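Clonthorpe Adult Learning Center
Evening Classes Grant: Six-Month Progress Report
Submitted to the Siregar Fund, July 10, 2019
Prepared by Hadiza Fashola, Program Manager

Summary

The grant pays for evening classes in English, basic math and job search skills at our main building and at the Bretden branch library. Classes opened in January as planned. By the end of the spring term 368 adults had enrolled, and we delivered 3742 learner hours across both sites. Enrollment is ahead of what we proposed. Attendance at Bretden is behind, and most of this report is about that.

Enrollment and attendance

English classes filled first and had a waiting list by the second week. We moved one of the job search groups to a smaller room to make space for an extra beginner English group, taught by Jaruwan Kaewsai. That group has kept its numbers better than any other we run.

Math enrollment was slow until we changed the name of the course. It was listed as Numeracy Level One in the first brochure and is now Everyday Math. The content is the same. We have asked the print shop to use the new name in the fall brochure and on the website.

At Bretden, people signed up and then stopped coming, mostly between the third and fifth weeks. Cauã Honorato called everyone who had missed two classes in a row. The reason he heard most often was the bus. The last one back toward the river leaves before our late class ends, so learners were either leaving early or giving up. Starting in the fall the late class at Bretden will begin half an hour sooner. The library has agreed to this in writing.

Childcare was the second most common reason. We do not have money for it in this grant and are not asking to move funds. We are talking to the church next door to the library about a shared room, but nothing has been settled.

Staffing

We hired three part-time teachers in January. One left in the spring for a full-time job in the school district, and Sidra Durrani covered those classes until the end of term. We have interviewed for the position and expect to have someone in place before fall registration.

Teachers asked for paid planning time at the midterm meeting. We had budgeted for teaching hours only, which was a mistake on our part. For the rest of the year each teacher will be paid for one planning hour a week, covered by savings from the vacant position.

Learner progress

Everyone takes a short placement test on enrolling and a second test at the end of term. Second tests are in for the main building. Bretden results are still being entered — the paper forms were held back while we fixed a problem with duplicate names in Datanis, our records system. Babar Abbasi has finished the cleanup and we will send the full table with the next report. We would prefer not to quote partial results here.

Teachers also keep notes on what learners say they want from the class. Reading letters from school, talking to a landlord and filling in online job applications come up again and again. The fall lesson plans for English have been rewritten around those.

Spending

Spending is under budget on salaries because of the vacancy and over budget on photocopying. The copying overrun comes from the extra beginner group, which has no textbook. We plan to buy a class set over the summer out of the materials line. Rent and insurance are as expected. The detailed budget sheet is attached separately.

Plans for the next six months

Fall registration opens in August at both sites. We will run the same courses, with the earlier start at Bretden and a second section of Everyday Math if numbers allow. The job search groups will be offered as a four-week course — the ten-week version lost people as soon as they found work.

We would welcome a site visit during the fall term. Evenings early in the term are best, and Hadiza can arrange times at either building.

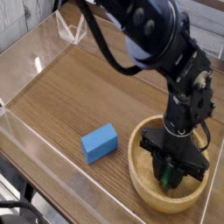 Robot arm at work over a wooden bowl, with a light blue block on the tabletop.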